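Two Arms and a Mailer Box: My Morning at Arkby

6/22/19

I have folded more than 2000 cardboard boxes in my life, most of them in a garage, for a candle business that made less money than the cardboard did. So when Arkby put on an open day and promised robots doing packaging, I drove 57 kilometres to see my old job taken off me.

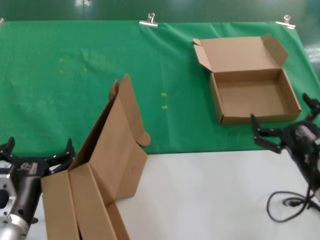

Parking was a paddock. Sign-in was a clipboard, then a lanyard, then a second clipboard for the people who had lanyards. I was given a brochure for a conveyor called the Clendeck, which I will treasure.

The box demo was run by Laurinda Vieira, who had clearly been asked "will it take my job?" by every person in the queue ahead of me. I asked what it does about the tabs. Anyone who has folded mailers knows the tabs are where your will to live goes. She laughed, a bit darkly, and said tabs had been most of her year.

Kraft mailers, two grippers, a green cloth held on with binder clips. I'd expected something glossier and liked it a lot more for the clips. It's the same colour as my nan's card table, too.

A bloke beside me reckoned he could do it faster. He probably could. He also left after four minutes to find the sausage sizzle, so I'd call that a draw over a full shift.

I got my own sausage eventually. The serviettes came in a flat-packed dispenser that somebody had put together inside out.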